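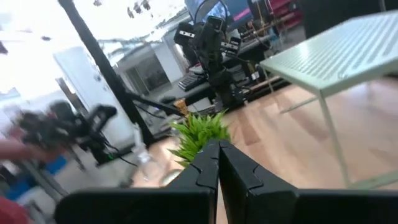 The grass and the green stand, 31st August

I am trying again to arrange my small things on the wooden table. My husband says it looks like a shop. Maybe it does, but I like shops.

The green stand is from Orley, from the closing sale. It was sold for plants on a balcony. The top has long slots so the water can go through, but I use it indoors and I water nothing on it.

The grass is not real. I say it now so that no one asks me how often I water it. I had real grass in the same planter last summer, and in August we went away for two weeks. You can guess the rest.

For the candlesticks I have one rule – the shortest on the left, the tallest on the right. I tried the tallest in the middle, like at my grandmother's, and it looked like a church. The stairs look better to me.

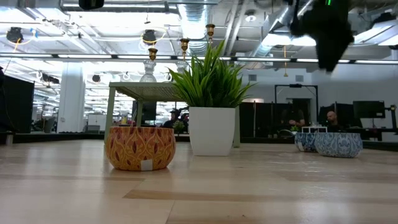 The bowls are my bigger problem. I love the orange one with the yellow lines, and I love the blue and white ones, but together they are shouting at each other. Boglárka wrote to me that I should keep one color family on the table and put the rest in a cupboard. She is right, and I don't want to do it.

Also, the stickers. There is still one on the orange bowl. I know that warm water and a little cooking oil takes the glue off. I have known this for a month.

Someone asked about prices. The stand was 125 with the discount. A new one in the same size is 200 at the garden store in Parkham, so I think I did well. The bowls came from the market in Prosser, and there I paid too much because the seller was very nice.

About the clear glass pieces: I keep them on the stand, close to the candlesticks. Glass and gold color are good neighbors, I think. Dust is the bad side. You see every finger on the glass, so I wipe them with an old cotton T-shirt and a drop of vinegar.

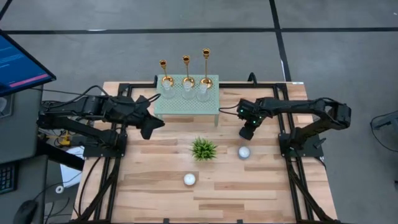

If you have small candles, leave them some free place. Mine are low, and next to a big bowl they disappear completely. And please be careful with a flame near artificial grass! When I want to light them in the evening, I first carry the plant to the window.

Vilmos asked if I will paint the stand white. No. The pale green was the reason I bought it.

Next I need a tray, something flat and not shiny, for the small pieces. I saw one in Ondus but it was too long for my table. If you know a good place for trays, write it to me under this post, please.

Tomorrow the bowls again. I am thinking to put the orange one in the kitchen for lemons and see if I miss it.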